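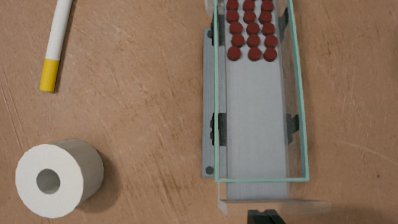 Wooden tabletops, quick notes, mostly for scratches and marks. Work with the grain, always. Faint diagonal scratches like these, a bit of wax on a soft cloth will do, no sanding. Loo roll is fine for blotting a spill but dont scrub with it, goes to bits.

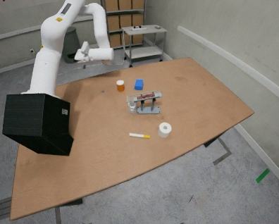 *2 min read*

Dark rings and old stains. Lemon juice first, dab, leave it, wipe. Still there on Tuesday? Fine sandpaper, light hand, then oil the whole top or you'll get a pale patch.
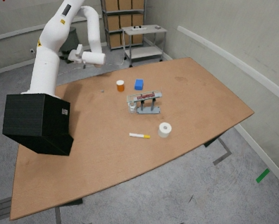 *Page last changed: June*

Oil goes on thin. 3 thin coats beat one thick one, thick stays tacky for ever. Wipe off the extra after ten minutes. Oily rags flat outside to dry, never in a heap, they can catch fire. Minttu Koivisto in Zalimcombe swears by walnut oil, I dont (nut allergies).

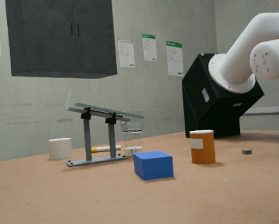 And leave it overnight before putting anyting back on. Felt pads under lamps and pots. Wobbly leg, tighten the bolts before you start folding card.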